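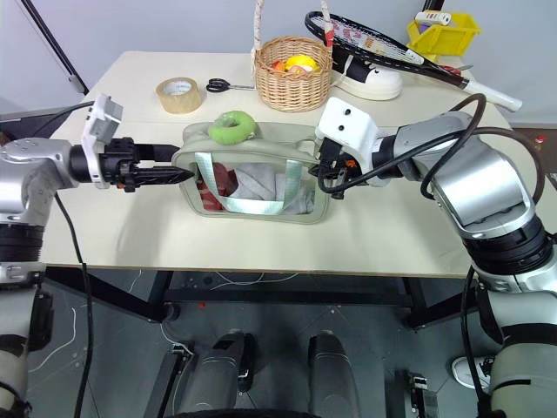
Weekend Helpers Wanted at the Tukthorpe Clothing Swap

Akanda is looking for 2 part-time helpers to join us at our clothing swap in Tukthorpe, starting in July. The swap has grown a good deal faster than we ever planned (we had 1231 visits last year, and there were mornings when the line went right past the bakery!), so we would dearly love some extra hands.

You'll greet people at the door, weigh in what they bring, sort it by size and season, and keep the rails looking tidy enough that folks enjoy browsing. There is also a fair amount of folding — more than you'd think — and a bit of gentle persuading when someone turns up with a box of single socks. Shifts run from 9 a.m. to 2 p.m., with a proper break and as much tea as you can drink.

You don't need any experience in a store. We care much more that you're patient, friendly with children and grandparents alike, and comfortable being on your feet for a good part of the morning. You should be 18 or older and able to get yourself to Varlow Street, where there's a bus stop right outside and a rack for bikes.

Pay is hourly, and we cover bus fare. Helpers also get first pick of the winter coats, a perk our current crew guards jealously.

To apply, drop a short note through the door at Akanda, or leave one at the counter of the Plesora bakery next to us. Tell us a little about yourself and which mornings suit you. We read every note and will write back to you either way.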